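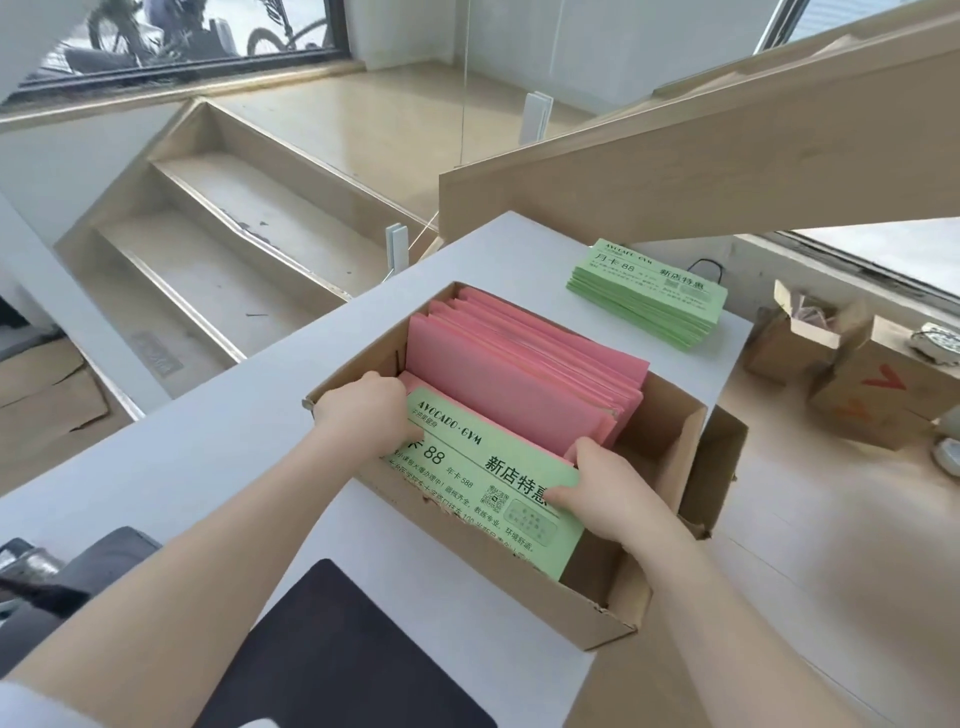 The Last Honest Stack of Paper

Every new gym opens with two things it cannot do without: a discount, and a cardboard box full of paper saying so. The treadmills can come late. The mirrors can go up crooked. But the flyers will be there before the paint has made up its mind, and somebody will be bent over the box working out which color goes where.

Avocado Gym has gone with green, as you would hope, and also with pink, which is harder to square with the fruit. The green sheet gets straight to business. A month's card is 88, a year's card is 588, and the large characters beside the monthly price announce a new store special. Smaller print puts in a word for the equipment, the professional coaches and the comfortable environment. There's a QR code for people who would like to be sold to again later, on their phone.

I have a soft spot for this stuff. I spent one long May handing out flyers for a juice bar called Gbeho, and I learned that a box of 1000 sheets weighs as much as a sulky toddler and is about as easy to get hold of. A full box is packed so snugly that you can't slide a finger down the side. You tug at the front sheet, the front sheet brings its friends, and the cardboard gives way a little before the paper does.

Printers have opinions on this. The shop I used, Skavden, liked to stand the sheets on edge, which keeps them from bowing but leaves the tops fanned out like a bad haircut. Its rival across the street, Josex, packed everything flat and wrapped it in paper bands that took 10 minutes to pick off. Both claimed theirs was the professional method. Both delivered late.

Once the box is open, you need a flat surface, and in an unfinished business that means whatever is nearest. A counter is ideal. A stair will do if you don't mind grit on the bottom sheet. Stack face up, all the same way around, because at seven in the morning with an armful you won't want to be turning each one over — and people do notice when they're handed an upside-down gym.

Then comes the sidewalk, where the math gets humbling. On a good morning at Gbeho, 13 people out of every hundred took one from me. Of those, 5 made it past the trash can on the corner. My manager considered this a triumph and ordered more.

There are cleaner ways to do it now. A company called Fiketti offered to put our juice in front of "local wellness seekers" on their screens, and for a while it did, and we got a very nice chart. I couldn't tell you what was on the chart. I could still recite the flyer, including the typo in "pomegranate."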